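Ticket 976: Submission confirmations sent to the wrong authors, anthology portal
Opened in: November
Reported by: Ishbel Strachan, managing editor, Fogh
Assigned to: Alistair Guthrie, Timus support
Status: Resolved, with one item carried over

Original report

Our speculative fiction anthology closed to submissions at midnight. At 7:10 this morning I had 28 emails from writers thanking me politely for accepting a story they hadn't written. The confirmations all went out with the right email address and the wrong title. One poet who sent us a villanelle has been told we received her 9,000-word novelette about a lighthouse. She has asked whether she'll be paid by the word.

Nothing has been accepted, by the way. The message says "received." Writers read "received" the way the rest of us read "lottery winner."

Please tell me the stories themselves are attached to the right people. I. S.

First response

Hi Ishbel. They are, as far as I can see. I opened ten records at random and the manuscript, the byline and the cover letter agreed in every one. The mix-up looks confined to the confirmation email. I've paused outgoing mail on your account so it can't get any worse while I look. Could you tell me:

- whether anybody edited the confirmation template before the deadline
- whether you ran an import yesterday
- which reading category the affected authors picked

Reply from Ishbel

Yes, yes, and flash fiction.

I changed the template at 4 in the afternoon because it still had last year's theme in it. Then I imported the stories that had come in by plain email, from people who find the form beneath them. There were 33 of those. I used your spreadsheet layout and was quite proud of myself.

Log, Alistair

9:40. Pulled the import file. The columns are fine except that Title has been sorted separately from the rest of the sheet. Row one has the correct author, the correct file and a title starting with A. So does row two. By the bottom we are into the Zs, and I doubt that many people wrote a story beginning with Z by chance.

10:05. Ishbel confirms she sorted the titles "to see if we had duplicates." We had one. Two writers had both called their story "Salt." Neither of them had sent flash fiction, so that was no help to me.

10:30. The import explains some of the complaints, but the poet used the form. So did several others. Started on the template.

11:15. Found it. The new template calls for the title with the short tag, which picks up the last title saved in that category, where the long tag picks up the title on the author's own record. Ishbel used the short one. In her defense, our help page lists both and describes them in the same seven words. I wrote that help page.

11:50. Tested on a dummy account. With the long tag, my test story "Untitled Goose Elegy" came back under its own name. With the short tag I was thanked for "Salt."

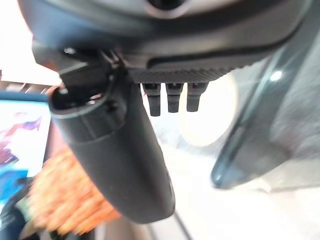

Steps to fix

1. Replace the short title tag with the long one in the confirmation template. Done by me at noon.

2. Restore the Title column. Ishbel, please send the sheet as it was before sorting. If you saved over it, the titles are also on page one of each manuscript, and you have my sympathy.

3. Re-run the import with "update existing" ticked. Leave "create new" alone or you'll have two of everybody.

4. Send a correction to the affected authors. Draft below.

5. Turn outgoing mail back on. Last, please.

Draft correction

Dear writer, our earlier email thanked you for the wrong story. We have the right one, and it is in the reading queue. No decision has been made. You don't need to do anything.

Reply from Ishbel

I had a copy from before the sort, in a folder called Grustness, where I keep things I don't trust myself with. Import re-run, titles all back where they belong.

I changed your draft a little. "No decision has been made" is now in there twice. The poet has replied to say she is sorry to lose the lighthouse and may write it anyway.

One more thing. The Rinddale reprint list uses the same template. Will it have done this too?

Alistair

It will have, yes. I checked, and only 2 messages went out from it, both to the same author, who is also the guest editor. Corrected the tag there as well.

Carried over: rewrite the help page on title tags. Assigned to me, by me.

Ishbel

She noticed. She thought it was a compliment. Close the ticket.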